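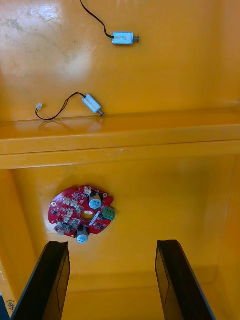

橙黄色塑料料盒,上层有两个小直流电机,下层有一块红色圆形电路板。

Womcombe 零件分拣图集 说明文件

本图集收录小型电子零件在料盒中的摆放照片,供 Womcombe 维修间整理库存、核对零件名称时使用。照片共 636 张,分在 14 个文件夹里,每个文件夹最多 100 张。

维护:Hervé Lecomte
标签校对:Corentin Besson
更新日期:2026年2月28日

内容

零件名称表有 13 个条目,包括小直流电机、电路板、接插件、开关、导线等。同一料盒里可以混放几类零件,零件的朝向不作规定,叠放和斜放都保留。

料盒

封面照片里的料盒带一道横向台阶,把盒底分成高低两层。盒面光滑,容易反光,上层有浅白色的光斑和轻微擦痕。标注时不要把光斑当作零件边缘,擦痕也不标。

标注约定

电机:外壳和输出轴算一个整体,导线另标。外壳上的印字读不清时,型号一栏留空。
导线:沿可见部分标注,线在盒面上的影子和倒影不算。线端伸到照片以外的,接头一栏填“未见”;能看到白色小插头的,填“白色插头”。封面上的两个电机各属一种情况。
电路板:按外轮廓标注,边缘有缺口的照实描出,不要补成整圆。板上元件不逐个标。

文件夹命名

前半段为料盒代号,后半段为批次。Besnard 批次用的是旧名称表,“马达”与“电机”两种写法并存,检索时请两个词都试一下。Dranis 批次已统一为“电机”。

已知问题

Ustetti 文件夹中有几张照片反光较重,电机轴与盒底不易区分,标签可能偏移,计划四月重新校对。
黑色细线在深色阴影里容易漏标。
图集不含零件的电气参数,不能用来判断零件好坏。

修改

发现标签有误,请把文件名和正确名称写进勘误表,由 Corentin Besson 合并。原始照片不要改名。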